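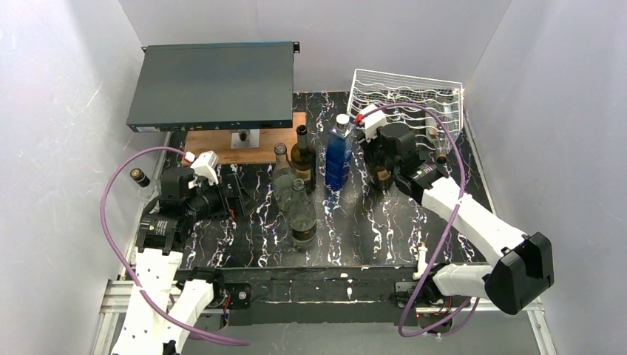 *Two arms, bottles and the wire rack. Left gripper is open space side, right one is over the brown bottle with the tan label.*

**marlpit**
July 26, 2024

Anyone else running the Flalteo two-arm kit? We've had ours for 11 weeks. The job is bottles onto a wire rack. Brown glass is fine. Clear glass is where it struggles, mostly on anything with a veined or shiny surface behind it. Paid $1,819 for the gripper and camera add-on and I'm not sure I'd do it again.

**odd_torque**

What lighting? Ours did the same until we put a diffuser over the bench. Also that black countertop is doing you no favors.

**marlpit**

Plain overhead. The countertop stays, the customer has the same one.

**benchrat34**

I'd send the add-on back. Hetance sells a gripper with softer pads for less and it doesn't care as much if the pose is off a bit. We ran 200 picks on clear bottles and dropped four.

**odd_torque**

> doesn't care as much if the pose is off

Disagree. Soft pads hide a bad pose until you try to lay the neck in the rack. Then it tips. Fix the vision first.

**benchrat34**

Depends on the rack. Ours has deep slots.

**kilnside**

Not what you asked, but tie up those purple cables. Ours looped over the forearm like that and we wore through one. Lirkis has clip-on guides that fit the white links.

**marlpit**

Ordered the guides. Will try a diffuser before I return anything. Does Flalteo still take add-ons back after 60 days?

**kilnside**

Ask Echeverría, they handle the returns. Took them until September to answer me last year.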